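November 1, 2025

Table setting, morning session. Really pleased with today! The striped placemat finally earns its place — I'd been putting dishes on bare wood all week and the table never looked laid. Josiane Rey brought it in from Kereama with a bag of other bits, and it was the best 900 I've spent from the Rikport budget.

Crockery is white with a thin dark rim. I love how the glaze catches the ceiling light, and the grey streaks inside the bowl are much finer than I expected (like brush strokes, going outwards). Bowl goes on the mat, plate waits on the wood at the front left until its turn.
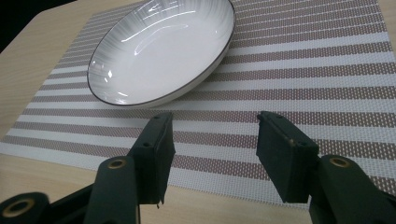
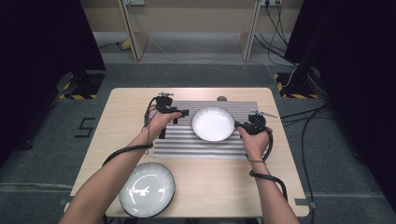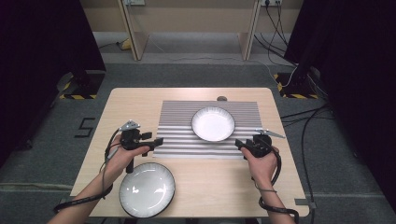

Layout I want to try next: plate in the middle of the mat, bowl on top of it, then the whole lot shifted a hand's width towards the sitter. Josiane thinks the bowl should stay off to the right as you'd have it for soup. She may well be right, so we'll do 30 of each and compare on Monday.

The Gornell mats come in plain as well as striped. I'd like one of each — the stripes are so handy for checking whether a dish has crept sideways, and I want to know if I still lay things straight without them.

To do: felt pads for the table, ask Rirneo about side plates, find the box with the spoons.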